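Home | Catalog | Play Kitchen | Tables | Spares | Contact

Treltine Play Kitchen Tabletop Set

Ref. 522
Supplier: Drevthorpe
Page updated 2018-07-05
Shares: 57 | Comments: 3

Description

The Treltine set is a collection of toy cookware, tableware and play food for use on a flat table. It has no stove unit, sink or cabinet. The pieces are meant to be spread out, sorted and put away again in one session, and the set is sold without a table.

Colors are kept pale for the tableware and dark for the pans. On a white top the dark pieces are easy to find again; the lighter plates and bowls show less contrast and are better suited to a colored cloth if visibility matters.

Cookware and utensils

The frying pan and the pot are the largest dark pieces. Both are open, and lids are not supplied. The slotted spatula is green and can be stored lying across the pan. Spoons are sold in the same color family and are interchangeable between sets from the same supplier.

The colander is a long oval in mint green, perforated across the base, with a flat handle tab at each end. It can be used for draining, for carrying the food pieces, or as a tray when the set is being put away.

Tableware

Cups, a mug, plates and bowls are supplied unprinted. Plates are round, with a thin rim. The mug has a handle; the cups do not, and may roll if laid on their sides near the edge of a table.
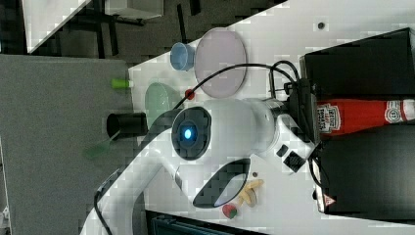
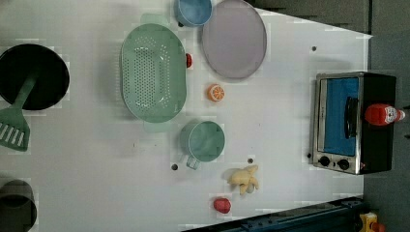

Food pieces

Play food includes an orange slice with visible segment lines, a chicken drumstick and small red pieces. The small pieces are the ones most often reported missing. Replacements are available singly under the same reference – state the color and shape when ordering.

Table requirements

Any level, wipeable surface is suitable. A plain white top will show scuffs and smudges with regular use, and this does not affect the set. Leave clear space at the edges, as round items placed close to the border tend to end up on the floor. The Baird low table is listed separately and is the model we normally quote with this set.

Cleaning

Wash by hand in warm water with mild soap. Rinse the colander from the underside to clear the holes. Air dry all pieces before storage. Do not use abrasive pads on the pan or pot. The dishwasher is not recommended for any part of the set.

Storage

Stack plates first, then bowls, then cups with the rims down. Place the food pieces in the colander and set it on top. The pan and pot are stored separately. A Drurnon bin with a snap lid takes the complete set with the spatula laid flat.

Ordering

Dispatch is within 20 working days. Orders placed in June have now shipped. Color substitutions may occur within the green and blue pieces.

Comments (3)

Does the spatula come in any color besides green? Ours went missing and the kids want a red one.

Colander is good and sturdy. The holes do clog if you use it with sand.

Would like to see the pot sold on its own. We have two pans now and no pot.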